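How to wipe and pass on an old office computer

Most old desktops still have years of use left in them. Before one leaves the building, the files on it need to be copied, the drives wiped or taken out, and the paperwork done. Allow an afternoon for each machine.

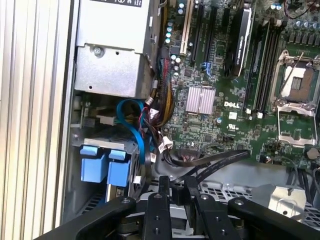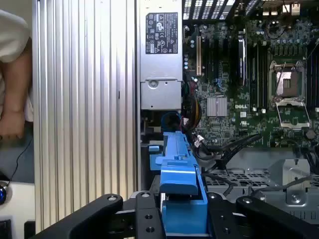

Blue drive carriers in a Dell tower

Costholm, May 5, 2025

Before you start

Find out who used the computer last and ask them what they need from it. Check the desktop, the downloads folder and any mail kept on the machine. Copy everything to the shared store, then open a few of the copied files on another computer.

Sign out of all accounts. Office software with a limited number of licences should be deactivated from its own menu, otherwise the licence stays tied to the old machine.

Wiping the drive

1. Start the computer from a USB stick with your wiping program on it.
2. Pick the right drive. Go by the serial number, as two drives of the same size look alike in the list.
3. For an ordinary hard drive, one full overwrite is enough for general office files. For a solid state drive, use the maker's secure erase command.
4. Save the report and print a copy.

A large hard drive can take all night. If the program stops with read errors, don't run it again. Take the drive out and send it for shredding.

Taking the drive out

Shut down, switch off at the wall and pull the mains lead. Hold the power button in for 9 seconds. Open the case, unplug the data and power cables from the drive, and release it from its cage. Put the empty carrier back in the case for the next owner.

Records

Write down the make, the serial number, the method used and where the computer went. Our list at Fallwood goes back to March and is kept by Esther Athumani. Computers for reuse go to the Chisholm store with the printed report taped to the lid or side panel.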